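To: gripper-trials list
From: Malathi Gounder, Bandanley Automation Laboratory
Subject: Re: [gripper-trials] Selection of end effectors for the wire basket tasks

Dear colleagues,

I write in reply to the message from the Verbruggen group, which is quoted in part below. I apologise for the delay. We wished to finish the first round of tests before sending a considered response to the list.

> We should be grateful for the laboratory's view on two matters before
> the order is placed. First, whether the parallel gripper supplied by
> Lastier is suitable for work at the edge of an open wire basket, or
> whether the Gokomov three-finger model remains the better choice.
> Second, whether the existing controller can be kept if the grippers
> are changed. Our colleagues who maintain the arms would prefer not
> to replace both in the same quarter. We would also like to know how
> the trials were laid out, as our own bench is rather smaller.

On the first matter, the laboratory recommends the parallel gripper for the basket tasks. Each gripper was given 321 attempts, divided between lifting a small round container from the floor of a basket, placing it back, and taking hold of the basket by its upper rail. The parallel gripper failed on 15 attempts and the three-finger model on 24. The difference is modest, and members should not read too much into it. The nature of the failures is of greater interest. Those of the three-finger model were mostly at the rail, where the third finger met one of the upright bars before the other two had closed. Those of the parallel gripper were mostly at the floor of the basket, where a fingertip entered the gap between two rods and the approach had to be abandoned.

It follows that the result would probably be different for a basket with solid sides, or for one with wider spacing. We make no claim about either. Groups working with trays or cartons should carry out their own comparison before relying on these figures.

The trials were carried out with two arms at one table, with the basket between them. Either arm could be assigned to the rail while the other worked inside. Groups with a smaller bench may wish to turn the basket through a quarter turn, although we have not tested that arrangement and the reach of the arms would have to be checked again. 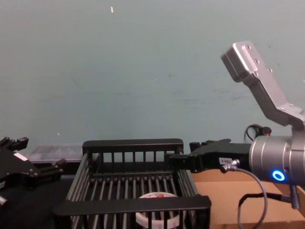 Can the same fingertips be used for both the rail and the container? The standard fingertips will serve for both, provided that the closing force is set separately for each task.

The force settings used in the trials will be found in the settings file already held in the shared folder. Members are asked to take a copy and not to alter the original. The lower setting is intended for thin-walled plastic items and should be entered before the arm is moved into the basket. On two occasions in the early trials the higher setting was left in place by mistake, and the container was marked. Those attempts were excluded from the totals given above and repeated.

On the second matter, the existing controller may be kept. The parallel gripper accepts the same commands for opening, closing and holding, and only the range of travel has to be entered again. We did find that the position reported by the gripper lagged a little behind its true position when both arms were moving. This had no effect on the lifting tasks. It may matter to any group that intends to pass an object directly from one gripper to the other, and we would advise such groups to allow a short pause before the receiving gripper closes.

Cable routing deserves more attention than it received in the original plan. The gripper cable must have enough slack for the wrist to turn fully, but a long loop can catch on the upright bars when the arm is brought low over the basket. We now require the operator to move each arm slowly through its full path before a series begins, and to record that this has been done. The same check should be repeated whenever the basket is changed or the gripper is removed from its mounting.

There remains the question of wear. The supplier of the fingertip pads has advised us to inspect them at regular intervals, and we propose an inspection after every 1,000 closures until the participating groups have enough experience to set a longer interval. Pads should be replaced in pairs. A pad that looks sound but has become smooth at the tip should be treated as worn for the purposes of the basket work, where the grip on the rail depends almost entirely on the last part of the finger.

The second round will begin in September. It will use the parallel gripper only and will compare two camera positions, one fixed above the table and one carried near the wrist. Groups wishing to have a particular item included should write to me directly, giving its outside measurements, its weight when empty and the number of samples they are able to lend. Items with sharp edges cannot be accepted.

The Verbruggen group also asked whether the three-finger model could be borrowed in the meantime. It can be released once the mounting plate has been returned to us, and a loan form will follow under separate cover.

Yours faithfully,

Malathi Gounder
Bandanley Automation Laboratory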